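Imprimir | Enviar por e-mail

Relatório de projeto: consumo de bebidas energéticas entre estudantes
31 de julho de 2021

O questionário foi aplicado na residência Kolik e teve 407 respostas. Destas, 70 indicam consumo semanal, quase sempre em época de exames. Em dezembro as respostas duplicaram.

O preço foi o critério de compra mais referido, antes do sabor.

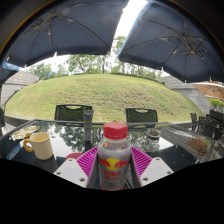
p. 32

A Red Bull foi uma das marcas incluídas no questionário. Faltam tratar as respostas abertas.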